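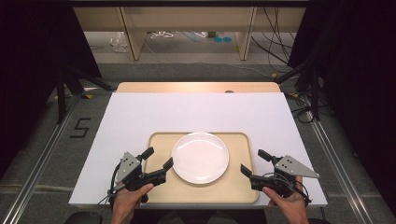 Working Papers > Labor and Credit > Vehicle Recovery

12 April 2022
Hannelore Kasten and Doina Papadopoulos

4. Pay structure and length of service among tow dispatchers

The previous section dealt with drivers. The present section turns to the office staff who take calls from lenders and impound lots, assign trucks, and speak with vehicle owners once a car has been moved. These employees seldom appear in studies of the towing trade, although owners often deal with them more than with anyone else at the firm.

Interviews were held at two firms, Fimham and Mladenović. Both operate storage lots outside Jistulby and both run a night desk. At Fimham, dispatchers receive an hourly wage with no payment tied to the number of vehicles brought in. Mladenović pays a lower hourly wage and adds a bonus for each completed order. The bonus is shared between the driver and the dispatcher on duty, and it is withheld if the order is later disputed by the owner.

Dispatchers at Mladenović described the bonus as the main source of tension in their work. An owner who arrives to collect tools, medicine, or a child's car seat must be given access to the vehicle, yet the same visit may lead to a dispute that costs the dispatcher money. Several said they had learned to hand these visits to a supervisor. Fimham staff raised the subject of pay less often and spoke mainly about the hours. Night work was assigned by rotation, and trading shifts required written approval.

Figure 4. Round white plate on a light beige tray, with a black hand-held gripper on either side.

Length of service differed between the firms, but we are cautious in linking this to pay. Fimham hires many of its dispatchers from a call center in Prerow that closed in May, and these workers came with long experience of difficult telephone calls. Mladenović hires mostly from among its own drivers, some of whom moved indoors after an injury and expected to return to the trucks. A worker who leaves the desk for the road was counted in the firm's records as a departure, and we could not correct for this in every case.

Training was brief at both sites. New staff listened to calls for five shifts before taking their own. Neither firm gave formal instruction on how to respond to an owner in distress, and supervisors regarded this as a matter of temperament. The dispatchers themselves disagreed. Most asked for a written guide and for a short break after a hard call, a request to which we return in Section 5.

Related papers
Storage Fees and the Return of Personal Property
Driver Injury and Reassignment in Small Towing Firms
Night Work at the Impound Desk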